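Learning to bake my grandmother's rye

I grew up eating dark rye with so much butter on it that you could see your teeth marks (my grandmother's rule, and a good one!), and somehow I reached middle age without ever baking a loaf myself. Then in May my neighbor Vija Lepik handed me a jar of her starter over the fence, and well, there went my spring.

The first loaf was a brick. The second was a slightly taller brick, and we ate it anyway, toasted, with plenty of soup to help it down. Vija came by on Thursday, poked it, and told me very kindly that I was rushing the whole business and ought to leave the dough alone until it was good and ready.

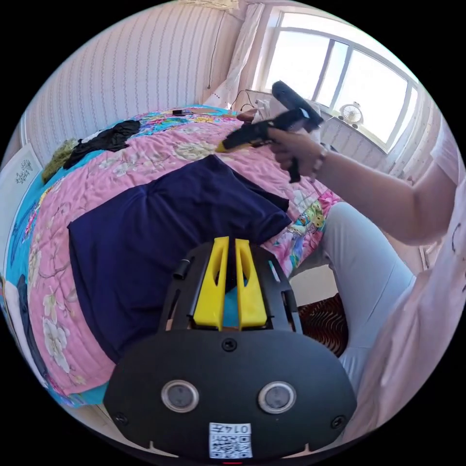 What I do now

I feed the starter before bed and mix the dough first thing, while the coffee is dripping. It gets 3 hours on top of the refrigerator, a spoonful of caraway if I remember, and then 57 minutes in the oven, which is a silly number but it's the one that works in mine. After that comes the hard part, leaving it wrapped in a towel until the next day. I have managed that exactly once, and oh my, it was worth it. The next jar is going to my sister in Laddale, if it survives the drive.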